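The Great Hand-Me-Down Sort

October 21, 2022

I have been putting off the hall closet since March. If you have kids you know the closet I mean, the one where you open the door about four inches, push something soft inside, and close it again before it can come back out. Ours had every single thing my daughter has outgrown from the hospital hat up to the size 4 leggings with the knees gone, and last week the door finally stopped latching.

So I made a pot of coffee and told my husband I would be done by lunch. (I was not done by lunch. I was not done by dinner either, and we had cereal.)

The trouble started with the first bag. I had planned on three piles, which were keep, give away, and rags, and right on top was the green sweater my friend Diệp Ngô knitted before the baby was even born. It has a duck on the pocket. She wore it exactly twice because she went from tiny to enormous in what felt like a single weekend, and it still has the little spare button pinned inside the collar. I sat on the floor with that sweater for a good long while. Then I started a fourth pile called "not yet," and I'm sorry to say the fourth pile ended up being the biggest one. 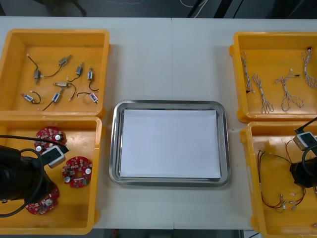
My mother had a much better system. She kept one shoebox per child and that was that. If it didn't fit in the shoebox it went to a cousin, and the cousins were lined up by size like stair steps, so a good winter coat could stay in the family for ten years. I remember getting a brown corduroy one that had three other names inked on the label, all crossed out, and mine written underneath in her square handwriting. I loved being on that list. We don't have cousins nearby now, so I have to go looking for mine.

For the bigger stuff I tried the parents' swap in Falmont, which happens twice a year in the gym at the Treloar Street school. I'd never been. You pay $4 at the door, bring what you've got, and take home what you can use, and I had pictured a couple of card tables and a lady with a thermos. Well! They had 775 families signed up for this one, and the line for the shoe section went out past the drinking fountains. I walked in with six bags and a stroller and got rid of all of it in under an hour. I also walked out with a snowsuit, a pair of rain boots, a wooden puzzle of the planets, and a potty seat I'm hoping we won't need for much longer — but that's a story for another post, and probably one she'll be mad at me for when she's fifteen.

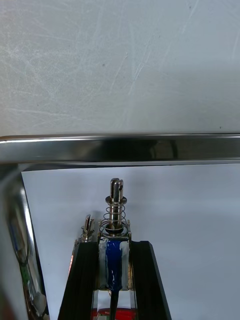

Close-up of the metal rail and the scuffed surface next to it.

I got to talking with a dad named Santeri Kuusisto over by the toddler coats. He drives in from Durnham with his twins' things, and he told me he puts a piece of masking tape inside every bin lid with the size and season on it, plus one word about what's in there. I asked him what he does about the sentimental stuff and he said, "Oh, that's all in my trunk. I've been driving it around for two years." I felt so much better after that. I could have hugged him, but he was holding a lot of coats.

Anyway, I went home and did the masking tape thing, and I do recommend it. Some of my labels so far:

2T, summer, swim
3T, winter, itchy
Newborn, DO NOT OPEN WHEN TIRED

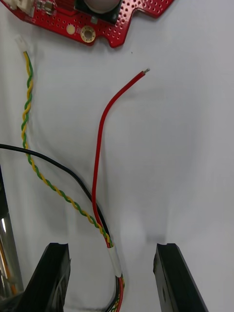 My daughter "helped" with the last bag, which meant putting a newborn sleeper on her stuffed walrus, Skirkach. (She named him herself and we have no idea where it came from. We did ask.) The sleeper fits him beautifully. He has since claimed two hats and a bib, and I've decided to count that as giving things away.

The hall closet door latches now. I've opened and closed it a few extra times for the pleasure of hearing it click. The "not yet" pile is in two bins under our bed, and the duck sweater is in my own dresser drawer, next to the good scarves, where I see it most mornings.

The next swap is in March and I already have one bag started by the back door, mostly pajamas. If any of you are near Falmont and have size 5 snow pants to spare, please let me know before then. She's up to my elbow already and the ones I bought her last month are showing ankle.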